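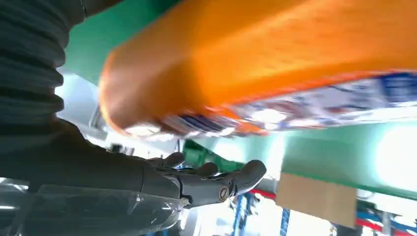

## 2019-03-28, balance drift and the warm cabinet

Carried on with the mass loss work on closed household packs. Most of the day went on the balance instead.

The 100 g check weight read high first thing, then low after lunch, with no change to leveling or pan. Let the Vrettos balance sit powered for the whole morning before trusting it, so warm-up is ruled out. Re-leveled anyway. Same behavior. Swapped the check weight for the spare from the Trasbridge set and got the same drift with the same sign, so the weight is fine.

Moved the draft shield and taped the gap at the back. Short-term noise dropped right away, slow drift did not. The slow part follows the room. When the heating cuts out the reading falls, and it recovers after the heating comes back. Plotted it against the wall thermometer and the lag looks constant by eye. I have not fitted anything.

### Procedure from now on

- Check weight before and after every pack, both readings written down.
- Reject the pack reading if the two checks differ by more than 3 mg.
- Correct by linear interpolation between checks. Put the raw value in the sheet as well.
- Packs rest next to the balance with the shield door open before weighing. Taking them straight from the warm cabinet gives a reading that climbs as they cool.

### Cabinet

Logger says the Numdale cabinet held its setpoint overnight except for a dip when somebody opened the door. Relative humidity is worse. It peaked at 87% on the bottom shelf after the water tray was refilled, and the top shelf hardly moved. Any cardboard down there will take up water and hide the loss we are trying to measure. Bottom shelf is for glass and plastic only until the fan is fixed.

Ruaridh Urquhart thinks the fan is running backward since the Volline controller was changed. Plausible. The airflow strip at the grille points the wrong way, though it may have been stuck on wrong to begin with. He will check the wiring before the next load goes in.

### Closures

Screw caps are to be tightened with the torque driver and marked across the joint with a pen line. If the line has shifted at the end of the run, note it and leave the cap alone. Do not retighten. The August data is useless for this reason, we cannot tell which caps were touched.
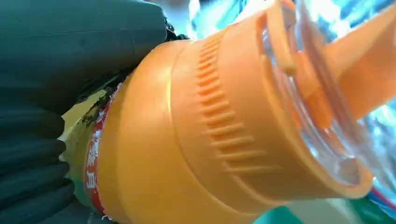 *Bottle with the orange cap.*

Still to do: repeat the blank, order desiccant, ask whether the balance can move to the inside wall. Next weighing in 3 days if the fan is sorted by then.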